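Plultadetti opens its bathroom shelf sorting mornings to everyone this September

Aug 5, 2024

I'm Jolanta Gajewski, I started Plultadetti at my own kitchen table, and I'm so pleased to be writing this one! From September our sorting mornings, which until now have only been for people moving house, will be open to anyone with a cupboard full of half-used tubes and boxes (so, most of us).

The idea is very simple. You bring a bag of whatever is on your bathroom shelves, we give you a clear table and a set of open trays and bins, and you spend the morning deciding what lives with what. Creams go in one, small cartons in another, and so on until the bag is empty. We've done 157 of these since we began and I still love the moment when someone finds the hand cream they've bought three times over.

I'm very fond of a plain white table for this. Patterned cloths make small print hard to read, and you'll be reading a lot of small print, mostly dates. I also like trays in different colours and sizes. A big shallow one is lovely for tubes, because you can stand them on their caps and see them all from above, and a smaller, deeper bin keeps little boxes upright and side by side.
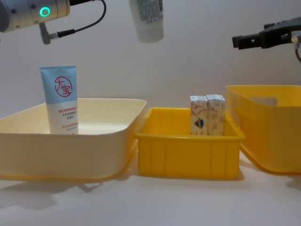

People always ask me about lids. My answer is no lids, at least for the first month! If you have to take a lid off to put the toothpaste back, the toothpaste ends up on the windowsill, and then we're all back where we started. Open bins get a bit dusty, I know, but a quick wipe when you do the sink is enough.

The new mornings will be held at the Skesari rooms, upstairs, with 16 places at each one. A place costs £18 and that covers the use of the table, tea, and a printed sheet of the labels we use at home (you're welcome to ignore mine and write your own, my sister's just say "face" and "feet"). Trays can be bought on the day or you can bring your own. Old ice cream tubs are fine.

Our friends at Bundosmont have set aside 350 trays and bins for the autumn, in mixed sizes, and Chareonsuk will be doing the tea and something to eat halfway through. I've tried the coconut biscuits and I'd come for those alone.

Please don't bring prescription medicines. Your chemist will take back any you no longer need, and we aren't able to handle them.

Booking is open now through the Plultadetti website. For press questions, or to come along and sort a bag of your own, ask for Jolanta.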